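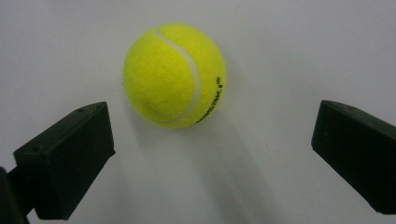
Fig. 1 - Wrist view, jaws open, ball on the white table.

Catix ball-to-bin set, hand-held gripper
Last updated: February

This folder holds recordings made with the Catix, a hand-held two-finger gripper built in the shared workshop at Kakurport. The aim is to collect enough short demonstrations to train a pick-and-place policy for the Galli arm, which takes the same fingers on the same bracket.

Contents

There are 31 episodes. Each is a folder with one video file, one jaw-width log and a short text note. Episodes are at most 15 seconds long. Jaw width is logged in millimetres, with 80 as fully open. The log starts before the video, so trim to the first shared timestamp before use.

Objects

One tennis ball and one white plastic bin with oval cut-out handles. The task is to pick up the ball and put it in the bin. Some episodes also move the bin.
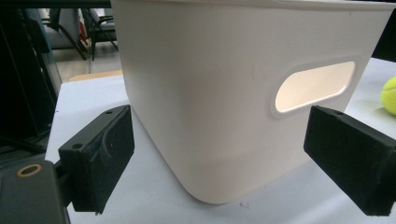
Fig. 2 - Approach to the bin, jaws open on either side. Ball at far right.

The bin is wider than the jaws can span, so episodes that move it use one finger through a handle or a push against the wall. These are tagged "bin" in the note file and should be left out if you only want grasps.

Hardware notes

The fingers are black blocks with screw holes for swapping pads. Version 2 of the bracket uses threaded inserts; the earlier one stripped after repeated pad changes. Print files are in /cad. Jaw width is read with the Ketent encoder board - flash it before first use, or the zero drifts.

Known problems

- The white bin on a white table gives poor edges, and automatic exposure makes this worse. Lock it if you record more.
- The background is not masked. Chairs and equipment show up in some views.
- Jaw width is not corrected for pad squash, so it reads low on a firm grip.
- There is one ball and one table. Do not expect a policy trained on this alone to cope with other surfaces.

Contact

Elibariki Nzioka maintains the set. Report bad episodes by folder name.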